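Finger swap on the two-arm bench

The left arm had been dropping things since April, so I finally took the fingers off and had a proper look. The ribs on the inside face had gone soft near the tips and one of the cross pieces had split. I had a spare set from Clendix in the drawer and decided to change both arms at once so they would wear evenly.

Each finger sits on 2 screws. The manual from Manninen says to park the arm before you take them out, and I'd go along with that, having once chased a screw under the baseboard. Clean the old thread lock off the mount before the new finger goes on. If you leave it, the finger sits a hair proud and the tips never meet square.

After that comes the zero. I close the gripper on nothing, set that as closed, then open it all the way and save the open position. The Erko controller keeps the old numbers until you restart it, which cost me most of an evening the first time. My opening speed was still set to 400 from an older job, so I brought that down too.

Then a grip check with both arms. One holds the bottle upright and the other waits with its fingers open, and I look down the wrist camera to see that both tips show up evenly at the bottom corners. 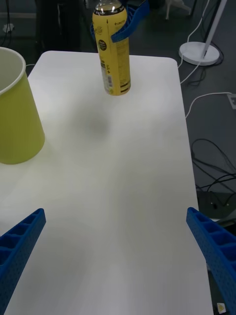 Wrist camera view, one gripper open, the other on the bottle.

I run 10 holds on the bottle and then go on to paper cups. Cups are the harder test. A grip that is fine on a bottle will fold a cup, and if the zero is off even slightly you find out there first. I ended up dropping the force setting to 22 for cups and leaving the bottle where it was.

Still on the list is the cabling. The loops on the floor need to be tied up and moved back from the table leg — I keep catching the black bundle with my foot. I also want to print a spare set of fingers using the Fistness files and see how they hold up next to the bought ones.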